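# Totthorpe Parcel Counter to Move to Cemaswood Hall in June

The parcel collection counter on Smits Street will close its doors at the end of May and reopen in the ground floor of Cemaswood Hall in the first week of June, the Totthorpe town office announced on Thursday. 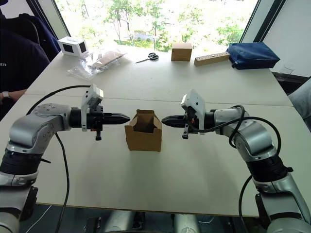
Lies Dekker told the public meeting that the move was overdue, and that residents on the north side of town had been asking for a counter within walking distance for as long as she could remember. She added that the evening hours would matter more to most households than the new address.

Under the plan, the counter will open at 8 a.m. on weekdays and close at 7 p.m., two hours later than at present. Saturday hours will remain unchanged, from 9 a.m. to noon. There will be no Sunday service. The town office said the longer weekday hours would be reviewed in the fall, once a full summer of use has been recorded.

The present counter has served Totthorpe and the outlying district of Forkudton for many years from a single room beside the former hardware store. The room has space for 200 parcels on its shelves. In the weeks before the winter holidays it has regularly been full by midday, and residents have been asked to return the following morning. The room at Cemaswood Hall is larger and has a separate entrance from the parking lot, with a ramp and a wide door. Large items will be handed over at this entrance, and customers will no longer have to carry them through the waiting area.

Six parking spaces nearest the ramp will be marked for collection only, with a limit of 15 minutes. The remaining spaces at the hall will stay open to the public without charge. Visitors attending evening classes are asked to use the upper lot, which is reached from Mill Road.

Parcels will be held for 10 days, as they are now. After that time they will be returned to the sender. Residents who expect to be away may ask for a longer hold by filling out a form at the counter before the parcel arrives - the form may also be left in the mailbox at the town office. One form is needed for each household, and it must be renewed every year.

A photo identification card will be required for all collections. A person collecting on behalf of a neighbor or family member must bring a signed note as well as the delivery slip. The town office noted that this rule is already in place but has not always been applied, and that staff at the new counter will follow it from the first day.

Several residents of Forkudton asked at the meeting whether the move would add to their journey. The distance by road is slightly longer, and the bus that stops on Smits Street does not pass the hall. In response, the town office has agreed to a weekly drop-off in Forkudton for a trial period. Parcels for the trial will be handed out at the village school on Wednesday afternoons, between 3 p.m. and 5 p.m. The service is limited to 40 households and registration will open at the town office in the middle of May. Households without a car will be given priority.

The question of returns was also raised. Residents may continue to leave prepaid returns at the counter, provided that the box is sealed and the label is attached before it is handed over. Tape and scissors will be available on a side table, but packing materials will not be sold. Used boxes in good condition may be left in the rack by the door for others to take - wet or torn boxes should be brought to the recycling yard.

The Smits Street counter will close at noon on its final Saturday. Any parcels still on the shelves at that time will be transferred to Cemaswood Hall, and their hold period will be extended by the number of days the service is shut. No collections will be possible while the move is under way. Delivery slips showing the old address will remain valid, and a notice with directions will be posted on the door of the old counter through the end of the summer.

The lease on the Smits Street room will not be renewed. The town office has not received a proposal for its future use.

Questions about the move, the Forkudton trial or the hold form may be brought to the town office during regular hours. Printed copies of the new opening times will be available at the library and at the present counter until it closes.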